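Edge-glued maple panel as a bench top insert, bolt placement

efe_bassey
Posts: 30
I need a flat, light-colored work surface that sits on top of a perforated metal table. The plan is a glued maple strip panel, bought ready made and sanded to 180. The table itself is flat enough. My concern is the panel. The last one I used was beech, and it cupped over one November when the heating came on. I had it screwed down hard at all four corners, and it split along a glue line 418 mm long.

Question is whether to bolt the maple through, clamp it from the edges, or just lay it on something tacky.

nnaji_b
Posts: 641
Don't bolt it through at four corners. Wood moves across the grain, metal doesn't. You put four fixed points in it and the glue line was the weakest place left. If you must go through the panel, use round holes on one edge and slots on the other.

Finish both faces the same. Most ready made panels cup from having oil on the top and nothing underneath.

Tillitz
Posts: 112
Disagree on slots for a panel that size. If the strips are narrow and the heart side alternates, the cupping mostly cancels. I have had a maple top fixed with plain screws for years with no split. Beech is a bad comparison, it moves more than hard maple.

nnaji_b
Posts: 641
Cupping cancels. Width change doesn't. Those are separate problems and the split came from the second one.

ngozi_n
Posts: 287
Ours is a maple strip board on a blue perforated table, bolts in the table at the front corners and outside the wood. No holes in the panel.

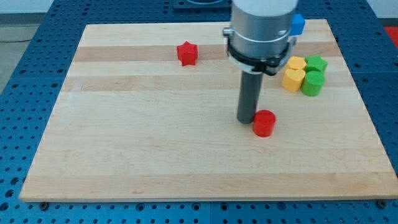
Maple board on the blue table, front corner bolts just off the near edge.

I would leave a small gap when you set bolts like that. A business card is enough. Tight against the edge and you are back to a fixed panel in the humid months.

efe_bassey
Posts: 30
That's closer to what I had in mind. Do the darker strips sand differently from the pale ones? The panel I was quoted has the same kind of banding.

ngozi_n
Posts: 287
No difference I can feel. It's color variation in the maple. Oil makes the bands stand out more, water-based finish less. If you want it even, ask the supplier for selected white stock and expect to pay for it.

Tillitz
Posts: 112
Bolts outside the edge only stop it sliding. Nothing there resists lift. For anything with an upward pull you want a washer lapping over the edge, or a toe clamp.

nnaji_b
Posts: 641
Agreed on that one. Toe clamps, snugged and no more. The wood can still creep under them.

tarik_a
Posts: 58
Has anyone used thin cork underneath? I tried 2 mm sheet. It stops the panel sliding, but it compresses and the surface is no longer parallel to the table. Fine for assembly work, no good if you are measuring height off the top.

efe_bassey
Posts: 30
I do measure height off the top, so no cork. Going with corner bolts outside the panel, a card gap, toe clamps on the two long edges, and the same water-based finish on both faces. Will check it with a straightedge after the heating has been on for a month.

Tillitz
Posts: 112
Check it before as well, or the second reading tells you nothing.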